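スポンサー施策「街角コンサート」中間報告
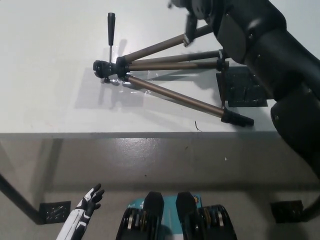
今期の音楽イベント協賛で、靴の売上は伸びたのか。
伸びたと言える材料は、今のところ見つかっていない。来場者は集まったが、その人たちが店に来たかどうかは別の話であり、手元の数字ではつながりが確認できない。

報告日 11/03/2020
宛先 Rollcombe販売統括部
作成 ブランド施策担当

1.経緯
ランニングシューズ「Lella」の認知を上げる目的で、6月からCelthorpeの商店街で小規模な音楽と絵の催しに協賛してきた。企画と運営はYimyamに委託している。陸上大会への協賛をやめ、その予算の一部を振り替えた形である。当初の提案書には「若い層との深い結びつき」とあったが、何をもって深いとするのかは書かれていなかった。契約前に詰めておくべき点だった。

2.集客
来場者は全日程の合計で約1,000人。Yimyamの集計によるもので、入口が二か所ある会場では出入りを重ねて数えている可能性がある。同社は「想定を上回る」と評価しているが、想定値は事前に共有されていない。上回ったという表現は、本報告では採用しない。

会場で配布した割引券は600枚。このうち店頭で使われたのは75枚だった。率にすれば12.5%で、Yimyamからは良好な結果だと説明を受けた。ただし、券の使用者がもともとの顧客かどうかを区別できない。レジで確認する手順を決めていたものの、繁忙時には省かれていた。店舗側を責めるつもりはない。質問票が長すぎた。

3.アンケート
有効回答は204件。「Lellaを知っている」と答えた人は多かったが、設問の直前に商品名入りの看板の前を通る配置になっていた。これで認知度を測ったとは言いにくい。「今後買いたい」も同様で、回答者には粗品を渡しており、好意的な答えに寄ったと見るのが自然だろう。

自由記述のほうが参考になった。演奏の感想が大半を占め、靴に触れたものはわずかである。その中に「試し履きの場所がわからなかった」という指摘が複数あった。試し履き用のテントは舞台の裏手に置かれており、これは当方も図面の段階で了承している。

4.SNS
投稿の表示回数は増えている。もっとも、伸びたのは出演者が自分の出番を告知した投稿で、商品の話はほとんど出てこない。Yimyamの月次資料ではこれらも「ブランド関連の接触」に含めている。次回から分けて出すよう依頼し、了解を得た。過去分の再集計は追加費用がかかるとのことで、依頼を見送った。

5.費用
支出は承認済みの枠内に収まっている。音響機材の賃借料が見積もりより高くなったが、印刷物を減らして吸収した。陸上大会への協賛と比べて安いかという問いには、まだ答えられない。大会協賛の効果も、これまでまともに測ってこなかったためである。比較の相手がない状態で「割安」と書くことは控えたい。

6.うまくいった点
商店街との関係は良好で、場所の使用に関する苦情は解決済みのものを除いて残っていない。Celthorpe店の店長からは、催しの日に通りの人出が増えたとの報告がある。店内の売上には目立った変化がなかった。

7.残りの期間について
同じ内容で続けることには賛成しかねる。続ける場合は次のように改めたい。

・試し履きの場所を入口正面に移す
・割引券に通し番号を付け、レジの質問は「初めての購入か」の一問に絞る
・アンケートは看板から離れた出口で行い、粗品は回答の有無にかかわらず渡す
・催しを行わない近隣店を一つ選び、同じ週の売上を並べて見る

最後の項目についてYimyamは、ブランドづくりの成果は短期の売上に表れないと難色を示している。一理ある。とはいえ、いつなら表れるのかという質問に具体的な回答はなかった。追加予算の申請は、近隣店との比較が出るまで保留とする。

8.判断をお願いしたい事項
比較対象とする店舗の選定と、Yimyamとの契約更新を比較結果の提出後まで延ばすことの可否。後者は先方の出演者手配に影響するため、早めの回答をいただきたい。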